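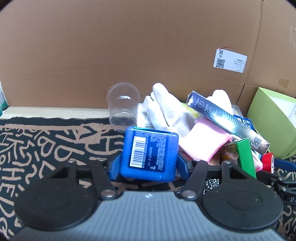
Ibsa Assefa thinks our last ad for this job was "two pages of adjectives and no pay rate", and wonders whether anyone here has ever applied for work themselves. Fair enough. The adjectives have gone and the pay rate is further down.

Returns and Lost Parcels Clerk, Fanport
Part time, 3 days a week, starting in August

Fanport sells small household goods by mail. Most of what we send out stays where it's sent. The rest comes back, sometimes with a polite note, sometimes with a note we can't pin up in the lunch room, and quite often with no note at all. We need someone to work out whose it was, what's wrong with it and what we owe them.

The work
You'll open returned parcels, match them to orders and enter them in Stasus, our stock program. Stasus is older than some of our staff and has its own views on capital letters. You'll get used to it. You'll also answer customer emails, chase the courier over parcels that were delivered to "front", and decide what can go back on the shelf, what goes to the seconds table and what goes in the skip.

Every so often you'll get a parcel meant for Ditatico, two doors down, whose unit number looks like ours if you write it in a hurry. Walk it over. They usually have one of ours.

You
You can write a plain, civil email to somebody who has used the word "disgrace" in the subject line. You read labels before you open things. You can lift a full carton, or you know when to get the trolley. Warehouse experience is handy, but we've hired well from cafes, libraries and one driving range. A forklift ticket is no use to us - we don't have a forklift.

Pay and conditions
$124 a day, plus super, for a four-hour day. Tea and coffee are supplied. The biscuits are a matter of luck and timing. Parking is free at the Afridi end of the lot and a fine of $125 everywhere else, so please believe the sign.

The building is cold in the mornings and the radio is set by whoever gets in first.

How to apply
Send a résumé and a short letter, 100 words at most, telling us about something you returned to a shop and how it went. Being in the wrong won't count against you. Mark it for the returns desk and leave a phone number you answer. We ring everyone we shortlist and email everyone we don't.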